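Setting Out the Floor Grid - short report
Group 4: Rin Kudo, Maëlys Roussel, Declan Costigan
20 Nov 2025

What we wanted: a floor you can lay dishes out on and say where each thing is without measuring every time. Last year's group (May report) just wrote "left side, near the front" and we couldn't repeat any of it.

Materials. Brown kraft paper, blue painters tape, one plate, one dish rack, pencil, a tape measure that Declan had to go back for.

Paper first. It curls at the ends so we rolled it backwards overnight, helped a lot. Then tape. Maëlys wanted to snap chalk lines and tape over them, we ran out of time and did it by eye. So the lines wobble. Some breaks and overlaps where a strip ran short. Cells are not equal and we are not going to pretend they are, the ones we checked went from 80 to 105 cm on the long side.

Problems
- tape lifts if you pull it tight, lay it down slack and press after
- walking on the paper in shoes = creases. Socks only after the first session
- pencil labels too faint, need marker

Placing things. Plate is easy, you call the cell and which line its closest to. The rack is harder becuase on its side it can cover a line, and then which cell is it in? Rin says go by the corner nearest the middle line. We used that for all 14 layouts and only argued over 2.

Next time: chalk lines, wider tape, and start earlier. Layout sheets are in the shared folder, under Fasau.

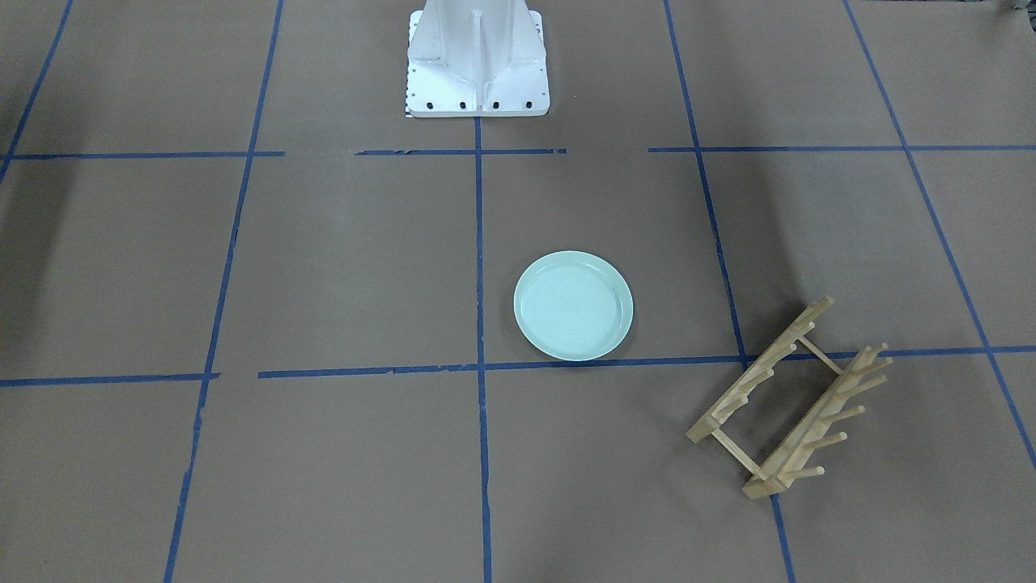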